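Subject: Re: dyeing with onion skins – how do you get past beige?
From: Catriona Niven
To: Flalbridge Home Dyers list

Hi Sarahí and everybody,

Sarahí Cárdenas wrote:

> I've tried onion skins twice now on plain cotton and both times
> I ended up with something like weak tea. I used a big pot, I
> simmered it for an hour, I did everything the handout said. My
> neighbor does the same thing with wool and gets a gorgeous
> orange. Is cotton just hopeless? And does anybody know if it
> stays put in the wash? I'd like to do a set of kitchen towels
> for my sister and I don't want them turning her shirts yellow.

Cotton isn't hopeless! It's just fussier than wool, and the handout (which I helped write, so blame me) skips over the part that matters most. You have to scour it first. I mean really scour it, a long simmer with washing soda and a drop of dish soap, even if the towels are brand new and look perfectly clean. The first time I did it the water came out the color of root beer and I'd bought those towels that same morning.

Then mordant. Wool will grab alum all by itself but cotton needs help, so I do a tannin bath first and then the alum, and I leave it in overnight both times. I know that's two extra nights. I tried to get away with skipping the tannin once and got your weak tea exactly.

As for color, orange is the shade I'd love to hit on waffle weave, because the little ridges and hollows make even a plain color look richer.

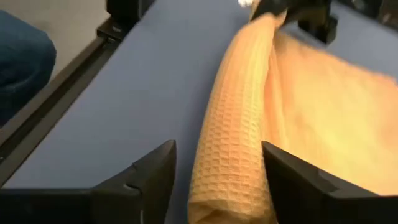 Orange waffle weave, close up.

How many skins are you using? The handout says "a generous amount," which is no help to anybody. I go by weight now and for my last batch I had 1380 grams of dry fiber, and I used half that weight in skins. That is a LOT of skins. It took me from October until the end of winter to save up, and I was begging them off the produce guy at Pemelard, who lets me clean out the bottom of the onion bins as long as I come before 9 in the morning. Bring a paper bag, they get moldy in plastic.

Yellow onions only for orange, by the way. Red ones will give you a sort of olive on cotton, and if you mix them you get mud. I like the olive fine but it's a shock if you were expecting pumpkin.
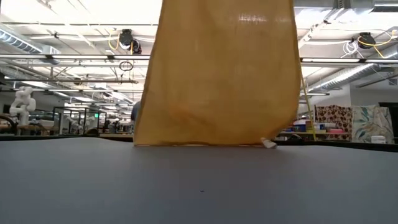
On heat – keep it low. I think the handout says simmer and people read that as boil, and once it boils hard the color goes brown on you. I hold mine just under a simmer, then turn it off and let everything sit in the pot until it's cold. If you're in a hurry, don't dye that day. Give the cloth plenty of room to move too. My pot is an old canning kettle and I still only put in 5 towels at a time, because when I crowded it I got pale stripes wherever the cloth had bunched up. I sort of liked them, but my mother-in-law asked what had happened to her present.
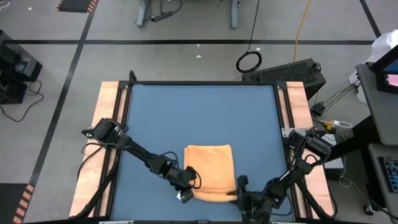
Now about the washing. It does fade some, I won't lie to you. Cool water, gentle soap, and keep it out of direct sun on the line. I have a pair I use every day that have been through the machine 30 times at least (I kept tally marks on the inside of the cupboard door for a while, then the cupboard got painted) and they've gone from orange to more of a peach. Still pretty. They've never bled onto anything after the first couple of rinses, but tell your sister to wash them alone at first anyway. And no bleach! And go easy with lemon juice or vinegar around them, I got a pale splotch on one from salad dressing that never came out.

If you want something tougher, Ugwu sells madder root by the half pound and she'll grind it for you if you ask. It costs more, but it holds up far better than onion, and you can get a nice rusty orange out of it if you're careful with the heat.

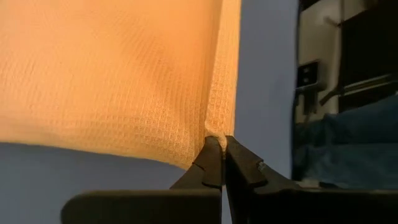

One more thing, cut a few test strips off an old towel before you commit the good ones. I do one strip per step and safety-pin them to an index card with the weights written down. My handwriting is awful so half my cards are useless to me, but the other half have saved me plenty of times.

I still have most of a jar of alum left over from the Raritz workshop if you want some. I can drop it in your mailbox, or come over and we'll do the scouring at your place, mine has the smaller stove. Bring on the onions!

Catriona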